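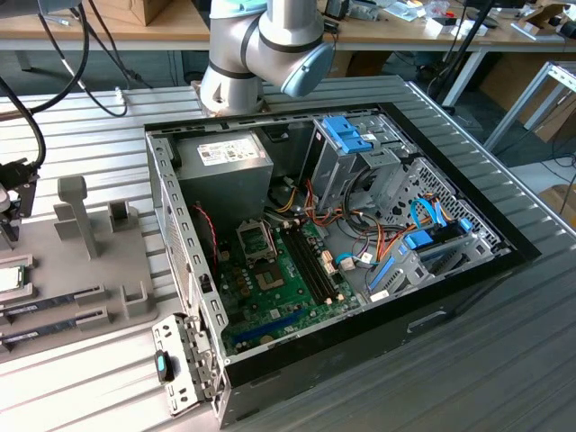 Slide 1 - title

Good afternoon. Thanks to Neema Mrema for the invitation. I have twenty minutes and will leave the last five for questions.

My subject is the river agreement between Nurklow and Binimora, and why talks on renewing it have stalled since January.

Slide 2 - the background

The two governments share the Tatari River. Nurklow is upstream and has the dam at Makori. Binimora is downstream and has most of the farmland. The current agreement has been in force for 39 years. It runs to 136 articles, but only a few of them matter in the present dispute.

The key one is Article 40. It says Nurklow must give notice before it changes the flow at Makori. It does not say how much notice. For a long time that was settled by phone calls between the two water ministries, and both sides were happy with it.

(Pause. Check that the people at the back can read the map.)

Slide 3 - what each side wants

Binimora wants a fixed notice period written into the text. It also wants its own engineers stationed at the dam.

Nurklow has said it can live with a notice period. It will not accept foreign staff at Makori, which it treats as a security site. Its foreign ministry repeated that line twice this spring.
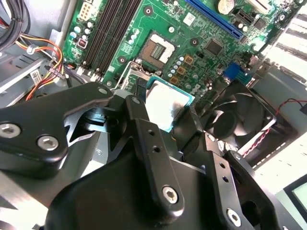
There is also the matter of electricity. Nurklow sells power from the dam to Binimora at a price set in a side letter. The letter lapses with the main agreement, so any delay puts the price back on the table. Farmers' groups in Binimora talk about water. The finance ministry talks about the side letter.

Slide 4 - the envoy

Victor Kaijage was brought in to carry messages between the capitals. He has kept the meetings small and has put out no joint statements. His draft drops the resident engineers and offers shared readings from the river gauges, sent to both ministries at the same time.

Binimora's parliament debated the draft and 86 members backed continued talks on that basis. That was a vote to keep talking - it did not approve the draft. Several newspapers got this wrong.

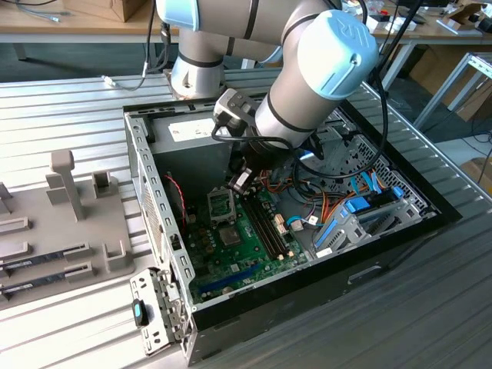

Robot arm and gripper over an open computer case.

Slide 5 - what to watch

First, whether Nurklow agrees to a short extension of the side letter. Second, who pays for the new gauges. If there is time, mention the fishing villages below Makori, which have no seat at the talks and have asked for one.

Stop here and take questions.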